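Search tips Search Go

Looking After a Painted Metal Bin in the Workshop

By the Edside workshop desk, December
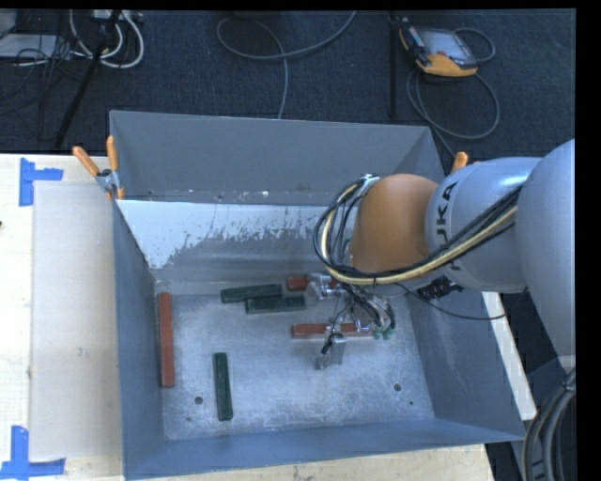
How do you stop a painted metal bin from rusting once the coating has worn through?

Clean the bare patches back to sound metal, wipe them down with metho, and give them two thin coats of a metal primer before any colour goes on. If the bin gets heavy use, skip the colour on the bottom and keep it lightly waxed.

Open-topped bins with sloping sides are handy for blocks, offcuts and bar stock. Everything slides towards the bottom, where you can reach it, and you can see what you have without tipping it out. The bottom takes all the punishment, though, and scratches and rub marks there are normal. Worn paint on the sloped panels is normal too. Grey metal showing through is only a worry when it turns orange.

Cleaning

Empty the bin and brush out the grit with a stiff hand brush. Grit does more damage than the contents do. Wash with warm water and a squirt of dishwashing liquid, then dry it straight away with an old towel and leave it in the sun for 40 minutes. If the bin has holes in the bottom, poke them clear with a pencil or a bit of dowel and dry around the rims.

Touching up

Feather the edges of the old paint with 323 wet-and-dry if your shop stocks the Prokholm sheets, or the nearest grit you can get. Ragged edges lift again within weeks if you paint straight over them. Mask anything you want to keep clean and leave each coat overnight. A small tin of primer does more than 5 bins of ordinary size, so share one with a neighbour.

Using it on a bench

A metal bin will mark a pale timber top. Put down a square of old carpet, cork or rubber matting, cut slightly smaller than the base so it doesn't catch your sleeve. Lift the bin to move it. Dragging leaves grey streaks that need sanding out.

Sorting the contents

Colour is the quickest way to tell similar blocks apart. Red-brown and dark green are easy to pick from each other against grey metal in good light, but under a weak globe they can look much the same, so put a decent lamp over the bench. Lay long pieces flat in a single layer where you can. Stacked bars roll off one another and chip at the corners.

Keep heavy steel out of a bin that holds painted pieces. At the Dendgate shed we use a separate tub for it, with a label on the front.

Contact Edside Workshop Tips | Copyright Edside | Back to top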